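Recorded Time

The Seltow Technical College robotics club had 186 demonstrations of the hanging task and needed one more set before the deadline. The rules for the Samonte Cup were clear on this point. A policy trained on fewer than 60 clean demonstrations per object would not be scored, and the bottle opener had been added to the object list in February, after most of the data was done.

She took the evening shift. The procedure was taped inside the cabinet door: check the cables, check tracking on both grippers, start the log, wait 2 seconds, move. She had written it herself in her first year, when the club still called its software Cistis and restarted it after every tenth run. 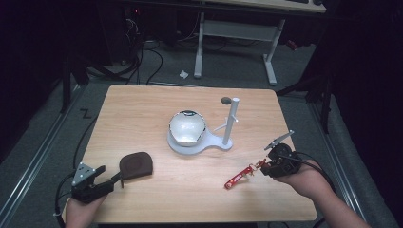 Tracking loss was the usual reason for a rejected run. Turn a wrist too far and the marker plate went out of view, and the log filled with zeros until it came back. She kept her elbows low and her wrists flat. The opener was harder than the cups had been. Its handle was long and it swung from the jaws, so any approach to the white post had to be slow enough to let the swing die out. The peg on the post was short. An error of a few millimeters was enough to miss it.

Run nine was rejected. Run ten was accepted. She entered both in the sheet.

In run fourteen she stopped with the opener halfway across the table and held still. The log kept recording. Her hands were steady and the position trace would be a flat line. She thought about the machine at Fistarberg, where the finals were held, which would be given this pause along with everything else and might learn to wait at the same point, over a table it had never seen, for no cause present in the data.

The sheet had a column for hesitation. Anything longer than three seconds was to be marked and cut.

She finished the motion, stopped the log and played the run back at 100 percent speed. The pause lasted eleven seconds. Tracking was good throughout.

She typed "accepted" in the column, left the note blank - the field was optional - and reset the table for run fifteen.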